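首页 > 日记 > 三月 > 星期四

早上六点四十醒的，比闹钟早。外面还有点灰，楼下倒垃圾的车已经来过了，盖子没盖好，风一吹就响。烧了水，吃了昨天剩的半个馒头，抹花生酱。本来打算上午把报销单填完，填到第二页发现少一张车票，翻了两个包没有找到，就先放下了。

既然报销单弄不成，就换床单。这件事拖了一个多星期。小屋那张床尤其该收拾，冬天的东西还压在上面，厚被子、薄被子、毯子叠在一起，上次妹妹带孩子来住，走的时候我只是把门关上，没有动过。

先开窗。窗框有点涩，要往上提一下才推得开。然后把床上的东西一样一样往下拿。厚被子抱到阳台，搭在栏杆上，用两个大夹子夹住。薄被子闻着没什么，抖了抖，放在椅子上。床垫靠墙那一侧有一块浅黄的印子，像是茶，也可能是汗，拿湿布擦了两遍，淡了一些，没有全掉。床垫转了个方向，头换到脚那边。一个人转床垫很费劲，卡在床架和衣柜中间，出了一身汗，最后是用膝盖顶过去的。

床底下扫出来一只袜子、一枚硬币、一个发圈，还有很多灰。车票不在里面。

洗衣机是Giltex的，用了八年，甩干的时候会自己往外走。今天又走了，走到水管绷直为止。我把它推回去，在前面两只脚下各垫了一块旧橡胶，下一缸好了一点。洗了两缸，第一缸床单和枕套，第二缸毛巾。洗衣液换了Nonulus的，原来那种超市不进货了。新的味道重，倒了半盖就够，第一次倒多了，漂了两遍还有泡。

十一点多Wendy Sugden打电话来，问她寄的包裹到没有。我说没到。她说里面是给小孩的枕套和一块剩下的布，她上个月裁窗帘多出来的，让我看看能不能做个什么套子。说了快半个小时，大半在说她家楼上漏水，物业来了两次，每次来的人不一样，说的也不一样。她准备把天花板拍下来直接发给他们经理。她的中文比前几年好多了，只是“漏”和“楼”还是分不太清，“楼上漏水”听起来要想一下。

中午下了面，放了一个蛋和几根青菜。吃完洗碗，把灶台也擦了。灶台左边那个火又打不着，用牙签通了一下，好了。

下午先去了一趟Du Plessis买被芯。原来那床小被芯洗过几次，里面的棉跑到一头去了，拍不开。店里在打折，我要的尺寸没有，店员说下星期可能到货，也可能不到。看中一条夏凉被，摸着挺滑，标价1,039，放回去了。最后只买了一包收纳袋，二十二块，一大两小。排队的时候前面的人为一张券跟收银说了很久，我站着把手机里的旧短信删了一遍。

回来路上风大，怕阳台上的被子掉下去，走得快。还好没有掉，只是一个夹子松了，垂下来一角。收进来拍了拍，晒得有一点蓬。叠成四折，装进那个大袋子，坐在上面把气压出去，拉链拉到一半卡住，退回来重新拉。袋子上写着Stesivel，说是可以防潮，写得很满，先用一个夏天看看。放到衣柜最上面那层，踩了凳子才推进去。

接着铺床。小屋的床这次用孩子们喜欢的那些花样，反正主要也是他们来睡。柠檬那块是浅浅的蓝绿色底，上面有整个的柠檬，也有切开的，天热的时候盖正好。枕头是浅桃色的，印着小动物的头，有熊猫，边上有一道白色的花边。奶油色的毯子也是动物图案，和枕头差不多是一路的，放在一起还算顺眼。我本来觉得柠檬和动物混在一张床上太花，想换成那套灰格子的，后来想想灰格子的扣子掉了一颗，还没有缝，就算了。妹妹的小女儿每次来都要找熊猫，找到了还要把它转到自己脸这边，不然不肯躺下。

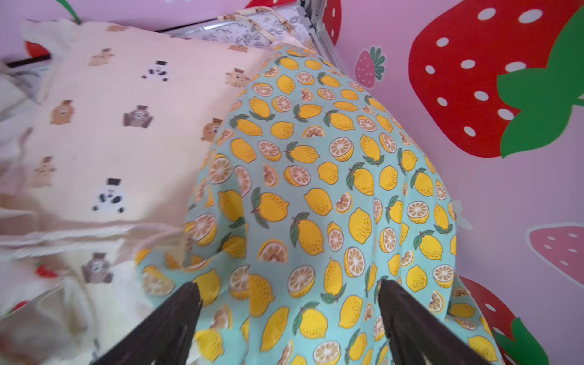 铺到一半又想起枕套的事。家里小孩用的枕套只有两个能替换，洗了就没得用，所以Wendy寄的那两个来得正好，就是不知道尺寸对不对。她那边的枕头好像比这边的长。要是长出来，就把开口那头折进去缝一道，手缝也行，不用搬缝纫机。那块窗帘布等看到了再说，如果够大，可以给阳台的凳子做个套，凳子面已经磨得发白了。

四点多门铃响，以为是包裹，是查水表的。他看了一眼就走了，说这个月用得比上个月多。我说今天洗了床单。他说跟今天没关系。

第二缸毛巾晾在浴室，阳台已经挂满了。浴室那根杆子右边有点往下沉，螺丝松了，找螺丝刀找了一会儿，在放针线的盒子里。拧紧以后挂上毛巾没有再沉。顺便把那颗灰格子的扣子也拿出来了，放在桌上，线也穿好了，晚上没有缝。

晚饭热了昨天的排骨汤，加了半根萝卜。萝卜有点糠，煮久了也还能吃。吃饭的时候妹妹发消息，说下星期六可能过来，住一晚，问小屋能不能睡。我说今天刚收拾好，窗也开了一天。她问有没有多的牙刷，我去看了，没有，记在冰箱上的纸条上，和酱油、灯泡写在一起。她又说小的最近睡觉踢被子，毯子最好压在床垫下面一点。我去压了一下，毯子宽度刚刚够，压进去一边，另一边就短，只好压靠外的那边，靠墙那边随它。

八点以后又找了一遍车票。大衣口袋、抽屉、书里都看了，还是没有。明天上午打电话问问能不能用订单截图代替，不行就少报一张。

床单收进来的时候边上还有点潮，搭在椅背上，明早再叠。十点半关窗，小屋的窗还是要往上提一下才关得严。腰有点酸，应该是转床垫转的，贴了一张膏药，睡了。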